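Sorting the Snack Pile (and Other Dry Food Odds and Ends)
Posted 2024-12-30

If your house is like mine, the end of the year leaves you with a mountain of half-eaten packages. Chips, dried leaves for tea, little packets of something crunchy that came in a gift box... they all get shoved in one cupboard and then you can't find the crackers until March. I do one big sort before New Year's and it saves me so much grief!

First thing, get it all out. Every bag, every jar, the stuff behind the stuff. I put an old cloth down on the biggest flat surface I can find, then when I'm finished I just carry the whole thing outside and shake off the crumbs. Don't try sorting inside the cupboard with your head stuck in there. I did it that way for years and my neck never forgave me.

Lay jars on their sides while you work. A tall jar standing next to a floppy bag is going to get knocked over sooner or later, and a clear one lying down lets you see what's in it anyway. Just check the lid is screwed on tight first (ask me about the lentils).

Crumpled brown paper is worth keeping, by the way. I flatten it with my hand and use it to line the shelf, or wad it up between jars so they don't rattle around in a box.

For open bags, squeeze the air out from the bottom up, fold the top over twice, then clip it. I bought the Stisto clips, 14 to a pack, and I've broken 2 so far, both by stepping on them. A clothespin works fine too. Big puffy bags go at the back standing up like books, small packets go in front in a shoebox — otherwise they slide down behind everything and you'll meet them again next Christmas.

If you can't read the label, because it's in a language you don't know or the print is just too tiny, stick a bit of masking tape on the front and write what it is and the day you opened it. Do it right away. I have thrown out perfectly good tea because I couldn't remember if it was tea.

Loose leaves want a dry, dark spot. I keep mine in a Sakside tin well away from the stove, and I never scoop with a damp spoon.

Empty pouches and little cloth bags get their own pile. They're great for cookie cutters, or for spare clips! 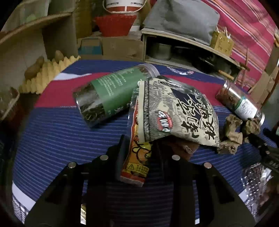
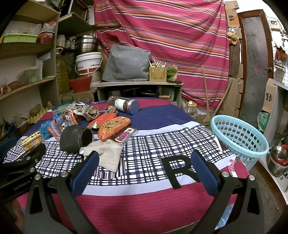 Snacks and packets out on the cloth, ready for sorting.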